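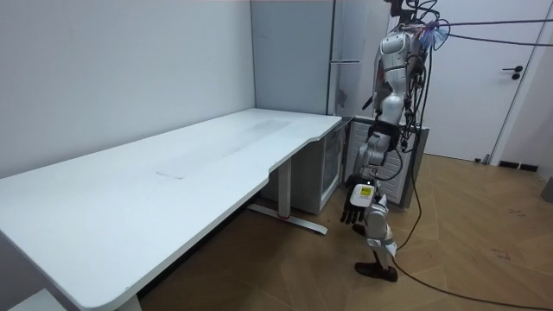
Zixuan Liang asks whether a robot that has lost balance can be restarted from the controller without lifting it first. It cannot. Follow the steps below each time the Plimulis reports fault 50.

7.3 Recovery after a balance fault

1. Press the emergency stop. Leg torque drops within 800 ms.
2. Take up the hoist until the feet carry no load.

CAUTION: Keep hands away from the knees and hips. The legs can swing when torque drops – even on the hoist.

3. Wait 10 seconds, then release the stop.

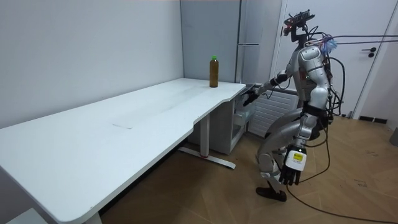 4. Select Stand, Low and lower the hoist slowly. The robot bends its knees as it takes its own weight.
5. Run the reach test at Slow speed. If the fault returns, stop and go to 7.4.

Note: A trailing cable under a foot can set off the fault. Check the floor before step 4.

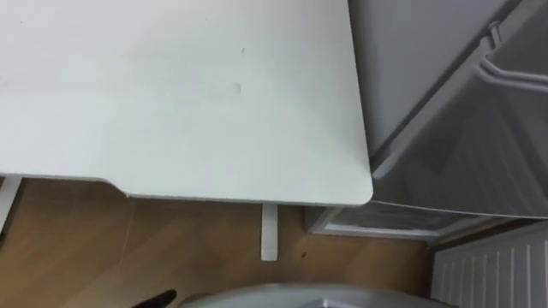

Last changed: July, G. Kárason

7.4 Fault returns during reach

Recalibrate the ankle sensors. After 3 failed attempts, leave the robot on the hoist, save the log and send it to Uvport support.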